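Section 4. Spot Cleaning with a Spray Bottle

Before you start

This section covers the spray-and-wipe chore on the Pletuser arm. Read it even if you have set up Section 3 (Clearing a Table), as the grip settings are different.

Spot cleaning is a supervised chore in this release. The arm can hold a trigger bottle, aim it at a mark and wipe. It can't yet judge whether a surface is clean, and it is slower than a person with a rag. Stay within reach of the stop button the whole time.

Setting up the task

1. Fill the bottle with plain water for the first runs. Change to cleaner only after you have finished the practice set in step 7.

2. Put the bottle in the holder with the trigger facing the arm. Turn the nozzle to SPRAY. Do not use STREAM.

3. Draw a line around the mark with a thin black marker. The line doesn't have to be neat or closed, but leave some clean surface inside it on at least one side.

4. Open Chores > Spot Clean and press Find Mark. Wait for the wrist view to come up.

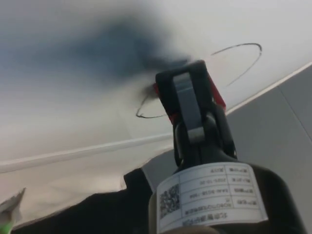

Figure 4-2. Wrist view with the spray head below the dark smudge and the drawn outline.

5. Check the view before you press Go. The spray head should point toward the dirtiest part of the mark. If it points at clean surface, press Back and repeat step 4.

6. Press Go. The arm gives 3 pulls on the trigger, waits 20 seconds, then picks up the cloth.

7. Repeat until you have a practice set of 20 runs. Write down each run you had to stop by hand.

Note: A label on the bottle can be left on. It doesn't matter which way up it sits in the grip.

Note: Faint smudges with soft edges are the hardest case. The arm often wipes the dark center and leaves the outer part - finish these by hand.

CAUTION: Never let the arm spray toward an outlet, a screen or a person. Find Mark doesn't check what is behind the surface.

CAUTION: Do not use bleach or any solvent. The finger pads will swell.

What to expect

In our shop tests at Dostby, the arm was given 158 marks on flat panels. Pens and grease were the worst. Results on curved or rough surfaces are not good enough to list.

Questions about this section go to Josué Prado, Chore Setup.

Revised 02/01/2026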